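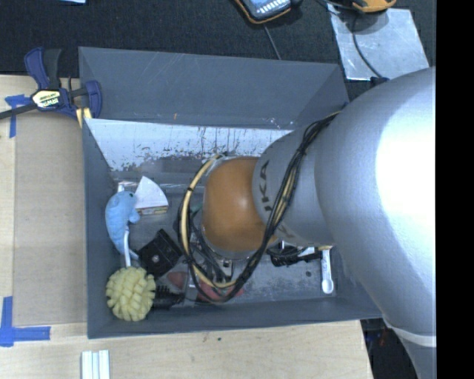
Scuffed gray storage bins: clean, sand or replace?

Kettunen
I have a gray bin with matte walls that gets used for mixed small items: soft toys, balls, small boxes. The back panel has fine scratches, the floor has pale scuffs, and the bright strip inside the rear wall shows dark flecks and worn patches. The bin measures 260 mm deep inside. I want to get rid of the marks without changing the matte finish. What order of steps would you use?

Gunārs Jaunzems
Start with warm water and dish soap on a soft cloth, then let it dry for 30 minutes before judging. Pale scuffs are often material rubbed off the contents, and a melamine sponge used lightly will lift those. Test it low on a wall first. Scratches will stay. Do not sand: it leaves a patch with a different sheen. For the bright strip use soap only. If the flecks remain, the surface is worn and no cleaner will bring it back.

Bornport
just turn it around so the bad side faces the wall

Rideck
Agree on no sanding. I would also keep plush in a separate bag inside the bin. It picks up whatever is on the floor of it.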